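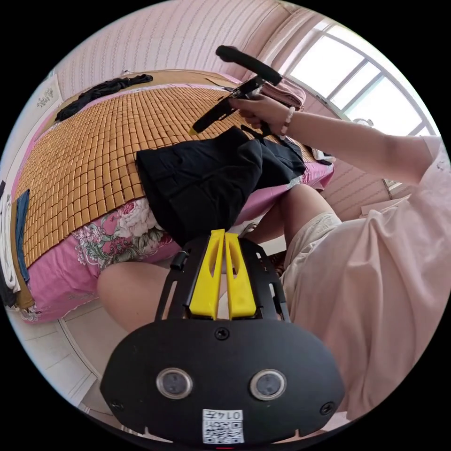 A bedroom in Orkville, mid-morning.

The woman who runs Orkville's only sleep-advice column would like it known that she sleeps badly. "Four hours, sometimes five," she says, pouring a second coffee at a time of day when her column forbids it. "The readers sleep fine. I get letters."

She has been writing for the Orkville paper for years and has answered, by her own count, 500 questions. Most of them concern spouses. "People write in about light and noise and mattress firmness, and by the third paragraph it's always him. He snores, he has the window open, he eats crackers."

Her own bedroom has been through phases. There was a Zestlow mattress, bought on the strength of a brochure and returned after 20 nights. "It was like lying on a polite handshake." There was a spell of going to bed at nine, which she describes as lonely. She now reads seed catalogs until her eyes quit.

Her oldest correspondent is 93 and writes every September to report that he has slept perfectly well again, thank you. She keeps the letters in a drawer. "I think he's bragging."

Asked for the one tip she would give anybody, she looks at the coffee for a while. "Get a dull job," she says. "I had one at the county office and I slept like a stone. Mostly at the desk."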